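**版本:** 精装活页版,Wuritz 出版,456 页,含索引
**自费购入,2023年3月**

先说重量:3,510 克。我用厨房秤称的,秤盘不够大,书脊悬空在两边,样子很像反派被吊在码头上。《Lalar 宇宙人物档案》的宣传页上写着“可随身翻阅”,写这句话的人大概有超级力量,档案里应该也给他留了一页。

给没追过 Lalar 的人补两句。这是一套出了很多年的超级英雄漫画,主线由 Periklis Karamanlidis 开篇,后来换手的次数比主角换制服的次数还多。人物越积越多,死过的、复活的、从平行世界搬来就不走的,终于到了没有一本工具书就看不懂对白的地步。出版社的办法是出一本工具书。读者的办法是买它。

## 装帧

外壳是硬板,活页是四孔。四孔,不是常见的任何一种四孔,孔距自成一派,我手头的打孔器全对不上。也就是说你要是想自己加一页(比如你觉得“锈面伯爵”第二次复活应该单独立条),就得买官方空白页,一包二十张,价格我不想写出来,写出来我家里人会看到。

活页环开合顺滑,头一个月没有夹过纸。纸张偏厚,双面印刷不透,彩页的黑色压得很实,Orestis Tsolakis 那几张跨页全身像值得单独夸:披风是披风,阴影是阴影,脚也画了。看过早年那几卷的人知道,画脚这件事在 Lalar 不是天天有的。

书签带有两条,一红一黑。黑的那条第三天就从书脊上脱了出来,现在夹在“其他世界”那一章,算是穿越过去了。

## 条目怎么写的

书里号称收录 2,000 个人物。页数和人数放在一起除一除,你就明白多数人物能分到多大地方。主要角色占两页到四页,配图、生平、能力表、首次登场;二线角色半页;剩下的就挤在小字名录里,一人一行,格式是姓名、阵营、死因。有几位死因一栏写的是“见上”,往上看,是另一个人的死因。

能力表用七项打分,满分七分。力量、速度、耐久这些没什么争议,争议在“智力”。全书智力满分的角色多得像开学术会议,可就是这批人,在主线里连续三次走进同一座写着“废弃”的仓库。评分标准印在附录里,满分的解释是“超出常人理解”,我读完觉得很公道,确实理解不了。

拿 Toma 这一条来说。他是我从小最喜欢的角色,能穿影子,怕正午,说话押韵(后来某一任编剧嫌累,给安排了一场脑震荡,从此不押了)。档案给了他三页,生平部分写得相当好,把早期那段在渡轮上当伙夫的日子也收了进来,我原以为官方早就假装没发生过。能力一节说他“可携带一名同伴穿行,体重不限”,脚注里又说第四卷那次带不动是“情绪原因”。我尊重这条脚注。每一个编过设定的人心里都有这么一条脚注。

可是外貌那一栏写他左眼有疤,旁边配图的疤在右边,下一页又回到左边。我本来想骂,翻了勘误才发现人家早有准备。

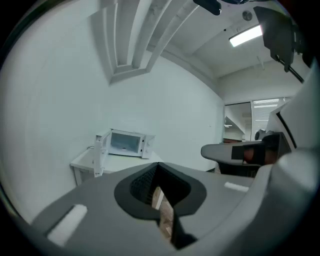
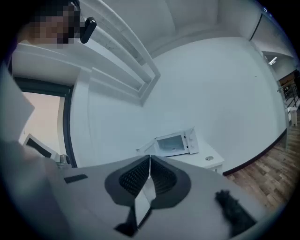
*上:灰色夹爪的顶面。下:白色天花板和一圈阶梯状的线脚。*

## 关于勘误

勘误表随书附赠,单独一册,29 页。它是整套东西里我读得最开心的部分。

责任编辑 Frøydis Vik 写了一段前言,语气像一个连续值了三个夜班的人,大意是:凡正文与勘误冲突,以勘误为准;凡勘误与漫画冲突,以漫画为准;凡漫画与漫画冲突,请参阅第 11 章“时间线说明”。第 11 章的第一句话是“时间线尚无定论”。

Toma 的疤在勘误第六页:“左右均可,视光源而定。”

再抄几条我喜欢的:

- “第 88 页,‘已故’应为‘暂时已故’。”
- “第 140 页,双胞胎姓名互换。第 141 页同。第 142 页为正确,系巧合。”
- “第 203 页,该角色并不会飞,图中为跌落。”
- “第 317 页,星球名拼写有误,但居民已习惯。”

有这种编辑在,我对下一版是有信心的。出版社的公告说补充页会在十月寄给登记过序列号的买家,序列号印在外壳内侧,银色,字号极小,得侧着光才看得清。我登记了两次,第一次把 8 看成 B,系统回复说这本书不存在。

## 索引,以及查东西的体验

索引按英雄代号排,不按本名。问题是 Lalar 的代号继承制度极其慷慨,“夜哨”前后有五个人当过,索引里就是一行“夜哨”,后面跟着一长串页码,祝你好运。按本名排的索引也有,放在网站上,要注册,注册完发现是 PDF,PDF 是扫描的,不能搜索。

我做了个实验,随便想一个问题然后计时去查:第一个问题是“玻璃修女的妹妹叫什么”,翻到第三处才找到,途中被别的条目拐走两次,读完了一个卖鱼的反派的完整一生。作为工具书,效率不行。作为消磨晚上的东西,我再抬头时茶都没法喝了。

队伍沿革图倒是真好用。每支队伍一张折页,横轴是期号,竖轴是成员,谁进谁出一目了然,叛变用虚线,假叛变用双虚线,假装假叛变用波浪线。我把“灰堤七人组”那张拆下来贴在书桌前,七人组最多的时候有十三个人。

## 和旧版比

旧版是胶装平装,我那本是从 Markos Zacharopoulos 手里收来的,他在原主的批注上又批了一层,红笔蓝笔打架,争的是水下角色到底算不算能飞。新版没有这种附加内容,得自己吵。

内容上,新版删掉了旧版的“武器与载具”章,据说要另出一册。我对“另出一册”四个字已经产生了生理反应。反派部分扩充了不少,这是好事,以前那些反派的生平常常只有“邪恶”两个字外加身高。现在至少会交代他为什么恨下水道。

如果你手里有旧版,主要为了查老故事,不急着换。旧版的早期条目更细,纸是差了些,但它能放进包里,放进去之后包还能背起来。

## 打分

学这本书的样子,七项,满分七分:

| 项目 | 分数 | 备注 |
|---|---|---|
| 力量 | 7 | 砸到脚时测得 |
| 速度 | 2 | 见索引一节 |
| 耐久 | 5 | 书签带拖了后腿 |
| 智力 | 7 | 超出常人理解 |
| 画面 | 6 | 有脚 |
| 勘误 | 7 | 建议单独发售 |
| 价格 | 1 | 暂时已故 |

适合已经陷进去的人,也适合要送礼给这种人又分不清他还缺哪一卷的家属。完全没看过 Lalar 的,先从第一卷看起,看到第一个平行世界再决定。只喜欢 Toma 的,去书店把那三页站着看完,记得带个能托书的朋友。

补充:有人问外壳能不能立着放。能,两边要有别的书夹着。我左边用的是旧版,右边用的是字典,目前双方相安无事。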